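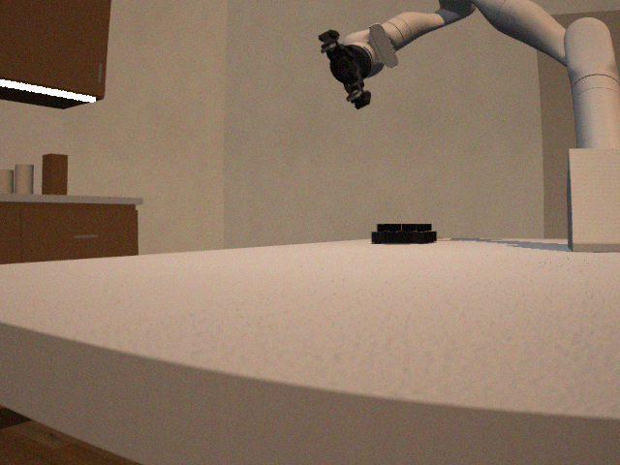
A white robot arm reaching over a large, pale table.

Wanted: players past the draft who still want a game

Sastimholm Basketball is looking for 16 people for its summer trial camp. We want guards and forwards who went unpicked in the February draft, or who never got as far as putting their names in. Centres may apply, but we have three under contract and it would be unfair to pretend there is much room.

You have probably read adverts like this before. They promise "exposure" and "a pathway". We have read them too, and a few of our coaches once paid good money to answer them. So, the terms.

The camp is free. You get a bed, two meals a day and your travel paid up to 200 euros. Anyone kept on after the final session is offered a one-season deal at 1,490 euros a month before tax, with a shared flat. Last year that was two players, and the year before it was none. If an agent tells you the odds are better than that, ask him where he got them.

Home games are at the Figueroa Hall, which holds 2,000 and rarely has to. The floor is good. The heating is less good.

Fladex supplies the kit and will want you in it for photographs. Hivura runs the fitness testing. You will be given your jump and sprint numbers on the day, and our coaches will see them as well, though they have never picked anybody on a sprint time and say they don't intend to start.

You should be 19 or over, fit to play now, and free for the whole camp. We don't take half weeks. College statistics are welcome if you have them. Highlight reels are less use: everyone makes their shots in a highlight reel. Send one full game, unedited, preferably one your side lost.

We don't need a personal statement about your passion for the sport.

Apply through the form on the club website by 25th May. Every applicant gets a reply, including those we turn down. Please don't send money to anyone claiming to hold a place for you.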